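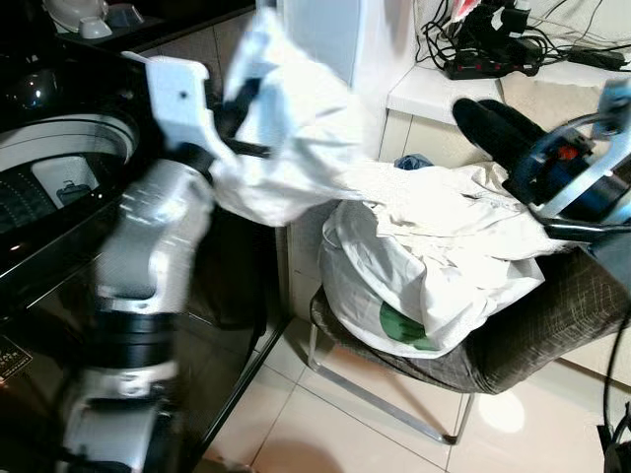
A customer wrote to ask if the Nimomer filter can go on the hot line as well as the cold. It can't. The cartridge is made for cold water only, and hot water will soften the seal.

Section 5. Fitting the Nestetti Nimomer inlet filter

Before you start

You need the filter body, one cartridge, two rubber washers, a bucket and a dry towel. The short Prutosix hose is sold separately.

CAUTION: Unplug the washing machine before you touch the hoses.

1. Close the cold water tap.
2. Put the bucket under the tap and unscrew the inlet hose. Let the water drain out of it.
3. Check the old washer. If it is cracked or flat, throw it away.
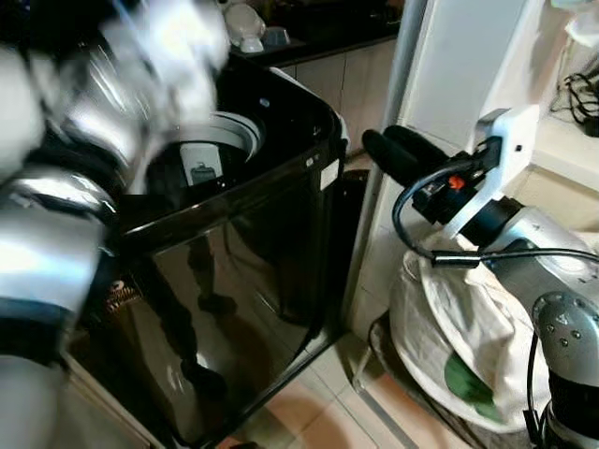
4. Place a new washer in the top of the filter body. It should lie flat, with no edge sticking up.
5. Screw the filter body onto the tap by hand. The arrow must point toward the machine.
6. Screw the hose onto the bottom of the filter, using the second washer.

Note: Do not use a wrench on the filter body. The threads are plastic. Hand tight plus a quarter turn is enough.

7. Open the tap slowly and wait 15 minutes. Wipe each joint with the dry towel and look for drops.
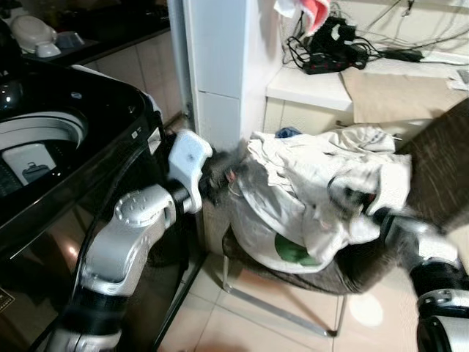

8. If a joint drips, close the tap, take the joint apart, reseat the washer and repeat step 7.
9. Plug the machine in and run one short cold cycle with no clothes and no detergent. The first water may look gray from carbon dust.

Changing the cartridge

Replace the cartridge after 3000 gallons or 14 months, whichever comes first. Older Heiskanen cartridges fit the body but do not seal, and must not be used. 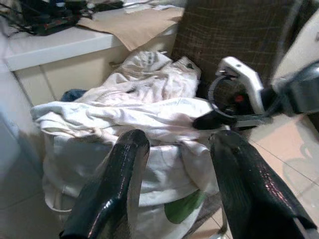

The filter must stay upright, and its hose needs a free path back to the machine. Keep the floor under the tap clear so a leak can be seen early. A soft fabric laundry bag like the white one with the green print sags and spreads out, so stand it well away from the hose. Check the floor again the day after fitting.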